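Lundarness: Frequently Asked Questions
Episode order, prints, running times and continuity
Last revised 24 March 2024

This page covers the questions that reach the site most often. It deals with the television series only. The two paperback novelisations have their own page, and so does the radio remake. Plot details are given freely, including the ending. 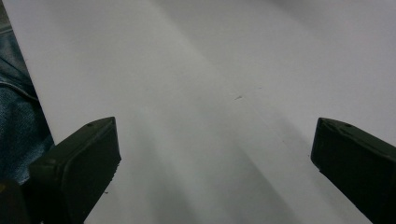
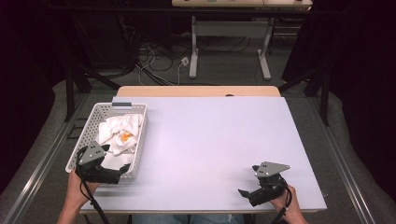 How many episodes are there?

There are 18. Older listings give 19, which counts the two halves of "The Salt Office" separately. It was shot and numbered as one double-length episode and was split only for the first repeat run. Where this site says "episode 11" it means the whole of "The Salt Office", and everything after it is numbered accordingly.

Which order should I watch them in?

Three orders are in use.

Transmission order is the one printed on the disc sets. Production order follows the numbers on the clapperboards and is mainly of interest for tracing changes to the sets. Story order is the site's own, and was worked out by Jaanus Kalniņš from spoken references to earlier events, the state of the harbour wall and the Inspector's left glove.

A first-time viewer should use transmission order. It has one serious fault: "Low Water" was shown fourth but has to fall after "The Ferryman's Account", which was shown sixth. Swap those two and the remaining difficulties are small.

Is episode 1 really the first episode?

By transmission, yes. By production it was third. The Inspector already knows the way to the Registry in the opening reel and does not ask for directions, although the dialogue says he arrived that morning. Some readers take this as a clue that he has been to Lundarness before. The simpler account is that the Registry scene was moved forward from a later script. The carbon of the shooting script has the page in a different typeface, numbered 31A. Both readings can be found in the essays section and the site takes no view.

Where is Lundarness supposed to be?

It is never stated. The only place name on the mainland that is spoken aloud is Grondaldale, where the train stops in episodes 1 and 17. Mundusow appears on the timetable board in the waiting room, four lines down, and is never mentioned by anyone. The distance painted on the milestone changes between episodes 2 and 9. The milestone was a studio prop and at least two were made.

What is Mets?

Mets is the voice on the telephone. The credits list no actor for the part. In episodes 3 to 10 the voice is plainly the same man, and from episode 12 it is someone else, pitched higher and with less treble cut on the line. Episode 11 has no telephone scenes. The spelling comes from the caption on the file card in episode 14. The novelisations use "Metz", which should be treated as an error by the typesetter or the author.

Does Mets know who the Inspector is?

In episode 5 he addresses the Inspector by his former rank. In episode 8 he asks for his name. Pornthip Jitpraphai has argued that the second call is a test, and points out that the Inspector pauses before answering and then gives the name from the ledger instead of his own. The shooting script for episode 8 has no pause marked, but it has very few stage directions of any kind.

What is the number on the door?

1386 in every episode except "Low Water", where the door opens outwards and the number is out of shot. The claim that it reads 1368 in episode 6 comes from a mirror shot. Reversed and enlarged, the digits are in the usual order.

The number is also the last entry in the Registrar's ledger. The ledger is seen in close-up in episodes 2, 7 and 18, and the entry above it is blank each time.

What does 512 mean?

It is the Inspector's file number and is used from episode 3 onwards. It has been read as a power of two, as a date and as a hymn number. No surviving production paper explains it. In the draft of episode 3 the number is left as three typed crosses, which suggests it was chosen late.

Why do the running times differ between releases?

Mostly speed. The series was shot on 35mm film at 25 frames per second for television, but the first overseas discs were made from prints run at 24. Those transfers are about four per cent longer and the music is slightly flat. The later set is at the correct speed.

There are also real cuts. The repeat run lost the pre-title sequence from episodes 4, 9 and 13. The tape release restored episode 9 only. The current set has all three, though the one for episode 13 comes from a 16mm reduction print and is visibly softer, with a dirt mark at upper left for the first few seconds.

Is there a lost episode?

No. A script called "The Second Lamp" was commissioned, paid for and not filmed. Its middle section was reworked as the lighthouse scenes in episode 16, which is why the keeper refers to a lamp that is not otherwise mentioned. A synopsis is in the scripts section. The photographs sometimes offered as stills from it are from episode 16.

Why does the ending differ from the one I remember?

You may have seen the repeat. In the first transmission the Inspector boards the train and the picture holds on the empty platform until the music ends. In the repeat the platform shot is shortened and the standard closing titles are used. No version has him getting off again. Several correspondents remember this clearly — it probably comes from the last chapter of the second novelisation.

Can I use images from the site?

The gallery holds some 400 frame captures, taken from the current discs and reduced in size. They may be used for review or discussion with a link to the page they came from. The set photographs from September of the production year belong to a private collection and should not be copied.

How do I report an error?

Use the corrections form. Give the episode number in transmission order, the time from the first frame after the ident, and the release you are watching. Times taken from streaming copies cannot be checked against the logs and will be queried. Corrections to the story order go to Jaanus Kalniņš, and those to the dialogue transcripts go to Pornthip Jitpraphai. Replies can take several weeks.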